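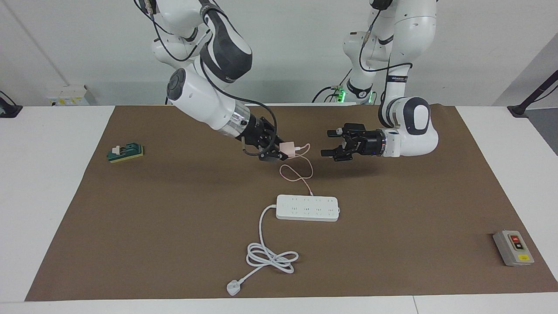 Page last changed: Tuesday, 16:48

Speaker notes: Power strips and chargers at the desk
Kavness staff briefing, Kulville site
Speaker: Larysa Derkach, Workplace Services
Slides prepared by Volodymyr Melnychuk

Slide 1. Opening

Good afternoon, and thank you for attending. This talk forms part of the December programme on desk and bench safety. It covers the power strip, the small chargers that are plugged into it, and the leads that come with both. Please hold questions on fixed wiring for Gebremedhin Alemayehu, who speaks after the break.

(Pause here until the door is closed. The room at Plomimmont echoed badly with it open.)

Slide 2. Where the strip should lie

A power strip should lie flat on a steady surface with its sockets in plain view. It should not hang by its lead, and it should not be placed under papers, coats or cushions. Staff who work at a shared table are asked to agree on one place for the strip and to keep it there.

Before a charger is plugged in, the user should look at the lead of the strip and find its plug. If the plug cannot be seen, the lead should be followed by hand along its full length.
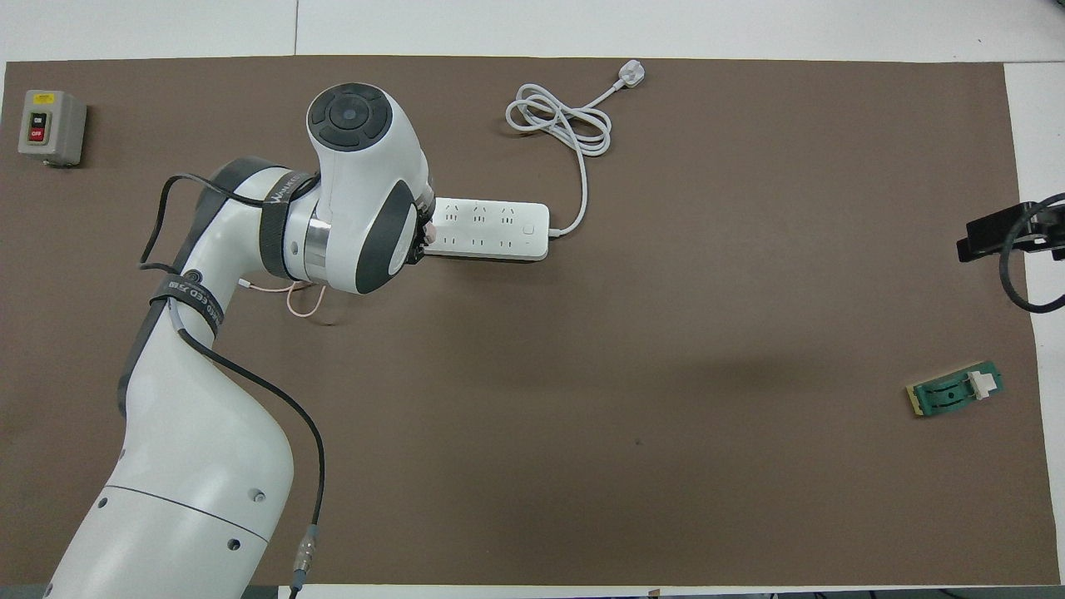
Leads cause more reports to this office than the strips themselves. The usual complaint is a tangle, and the usual cause is a lead much longer than the desk requires. The white lead on the slide comes off one end of the strip and goes into a tangled bundle before it reaches its plug, and a good many desks at Kulville would look much the same. A lead in that state should be opened out before the strip is used under load. It may be folded in wide, easy turns afterwards. Tight ties are not permitted on any lead that carries current.

(If asked about cable trays: the Kobzar building has them on the third floor only. Vira Bondarchuk holds the order list.)

Slide 3. Plugging in a small charger

Small plugs are easily pushed in at an angle. Hold the body of the plug, line it up with the socket, and press straight down. Steady the strip with the other hand. When removing the plug, take hold of the body again and leave the thin cable alone.
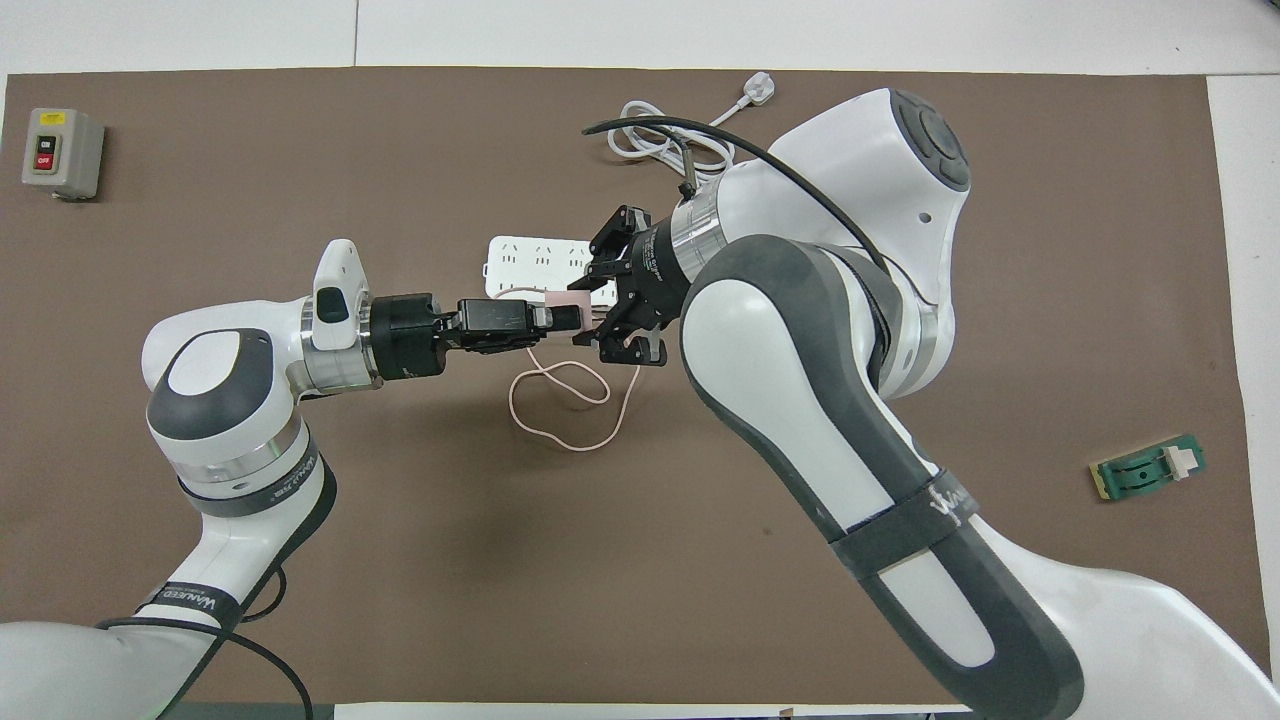
Slide 3: small pale pink plug held close to a white power strip.

A strip must never be plugged into another strip. Where more sockets are needed, a request should be sent to Workplace Services, and a reply will be given within 5 working days.

Slide 4. Checks and reporting

Each team carries out a check every 3 months. The person checking looks for cracks in the casing, browning near the sockets and damage to the outer cover of the lead. Faulty items are labelled, taken out of use and handed to Fedir Levchenko at the stores desk, extension 48.

(Hand round the check sheets at this point. Spare copies are in the blue folder.)

Questions: allow 7 minutes.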